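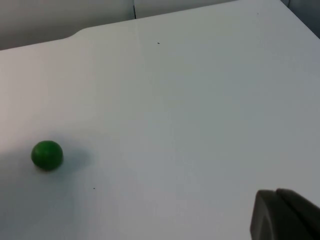

# Why Does a Ball Have a Shadow?

Put a small green ball on a white table and look at the side away from the light. There's a gray patch lying there! It's a shadow, and you can learn a surprising amount from it.

Light travels in straight lines. It zooms out from a lamp or a window, and when it bumps into a ball it can't bend around to the other side. So the table behind the ball gets less light, and a place with less light looks darker. If the shadow stretches to the right, the light is coming from the left. You've just found the lamp without even turning your head!

## Fuzzy or sharp?

Some shadows have crisp edges, as if somebody cut them out with scissors. Others are soft and blurry. A tiny light, like the bulb in a small flashlight, makes a sharp shadow. A wide light, like a big window, makes a fuzzy one, because the light comes from lots of places at once and some of it sneaks in around the edges.

## The ball has a dark side too

Look closely at the ball itself. The side facing the light is paler, and the other side is a deeper green. It's the same green all over, but your eyes see the change from light to dark and tell your brain, "Round!" Painters use this trick all the time. A flat circle of one green looks like a sticker. Add a pale spot on one side and a darker edge on the other, and suddenly it looks like you could pick it up.

## Try it yourself

You need a white table or a big sheet of paper, some modeling clay and a flashlight.

1. Roll a bit of clay into a ball as small as a grape.
2. Set it down with lots of empty space around it.
3. Make the room dim and shine the flashlight from the left, down low. How long is the shadow?
4. Lift the flashlight slowly until it's right over the ball. Watch the shadow shrink!
5. Now go around to the right. Where did the shadow go?

You can do it outdoors as well. On a sunny September morning, put your ball on the paper and trace its shadow with a pencil, then come back at lunchtime and trace it again in another color.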